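Can a machine tidy a room yet? Speaker notes, Araceli Urquijo, Planside

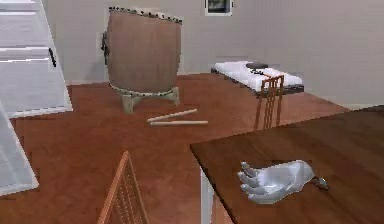 Slide 1. Simulated room: hand on the table, drumsticks on the floor by the drum.

Start with the task as we give it to the planner: pick up both sticks, put them on the table. One sentence, no coordinates. Pause and let people guess the success rate before going on.

Thin cylinders on a flat floor. Fingertips have to get under or pinch from the sides, and there is very little height to work with. The sticks lie in a narrow V, so a grasp near the closed end risks touching both. Mention that our grasp scorer was tuned on mugs and boxes.

Reach. Table height to floor height is the expensive part. Chairs on two sides of the table limit the approach. Moving a chair first is allowed in the rules, but the planner seldom picks it.

Numbers. 1000 simulated runs on the Ceniton build, finished in August. Both sticks on the table in 400. In another 50 the first stick was placed and then knocked off by the second. Do not round these up if asked.

Time limit was 25 minutes of simulated time per run. Most failures used all of it. Typical loop: reach, miss, retract, replan, same grasp again. Show the log excerpt if the room is small enough to read it.

Shop floor comparison. The Montes cell in Stelville picks rods all day, but the rods arrive in a tray with fixed spacing. Same shape of object, different problem. Someone will raise this, so get to it first.

What the simulator leaves out: rolling after contact (our friction value is too high), sensor noise, wear in the fingers. Real results should be expected to be lower. We have no hardware figures to report.

Answer to the title: for one named object in open space, often. For a room as people leave it, no.

Skip the taxonomy slide if past the halfway mark. Leave the failure plot up during questions.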